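**Virnham Linen Library opens its doors for a second winter**

VIRNHAM – The Fatance Trust is delighted to announce that the Linen Library, our lending service for towels, sheets and blankets, will reopen in December at the old Abubakari shop on the High Street, and we do hope you'll come by and say hello.
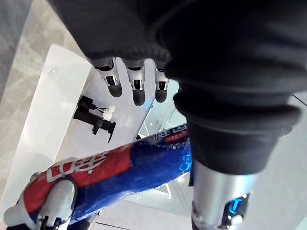 *Photo: Rajitha Kodikara / Fatance Trust*

Last winter 149 households borrowed from us, many of them families with guests to put up or people just settling into a first apartment, and we were touched by how many stayed for a cup of tea. This year the shelves hold 3832 pieces – everything from crib sheets to bath towels – and loans run for six weeks instead of four. 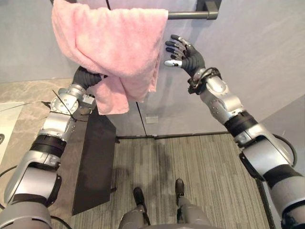
Borrowing is still free, and you only need something with your address on it. Fokumard Laundry has kindly agreed to wash all the returns, so please bring things back just as they are!

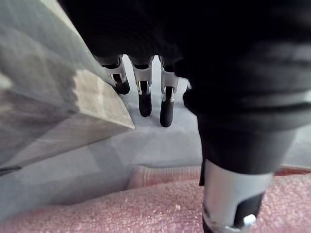 Philomena Gyamfi said she had borrowed bedding for her sister's whole family last year and that the longer loans would make this visit a great deal easier.

The library opens every Monday at 10 a.m. Donations of clean bedding are welcome at the side door until 4 p.m.

**Press contact:** Lizelle Nel, Fatance Trust, Virnham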